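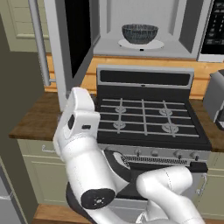
nodavora_tenant: With respect, I read clause 4 differently. The notice says that residents "may" be charged for replacement of a built-in appliance, and it does not say that the charge applies to units installed before the current lease form was adopted. I would ask that the original poster quote the full wording before others rely on it.

Print this page | E-mail this page

restex_lease_desk: The full wording is as follows: "Built-in cooking appliances remain the property of the landlord. The resident shall report any fault within 30 days and may be charged for replacement where a fault is not reported." The date of installation is not mentioned. In our reading, the clause applies to every unit in the Goltcombe buildings, including those with over-the-range microwaves.

goltcombe_4b: I must disagree. A resident cannot report a fault that is not apparent. My microwave stopped heating on the day I first noticed a problem, and I was billed $700 for the replacement and the labor. The Yeoman management office has declined to itemize the amount. The printed schedule attached to my lease lists no figure for appliances at all.

nodavora_tenant: Then the bill should be disputed in writing. The schedule forms part of the lease, and a charge that does not appear in it requires some other basis. Please keep a copy of everything sent — the office has been known to ask for the same letter twice.

restex_lease_desk: A written dispute is proper, and I support it. I do not accept that the schedule is a complete list of charges. Its heading reads "Common Charges," which leaves room for others.

quiet_hours: My own statement of July 22, 2021 showed a balance of $2,638, and part of that was a range replacement billed under "Miscellaneous." The line was removed after I requested the invoice. No explanation was given.

goltcombe_4b: Thank you. I will request the invoice first and withhold further comment until it is received. Did you send your request to the site office or to the billing address?

quiet_hours: To the billing address, by certified mail.

Print this page | E-mail this page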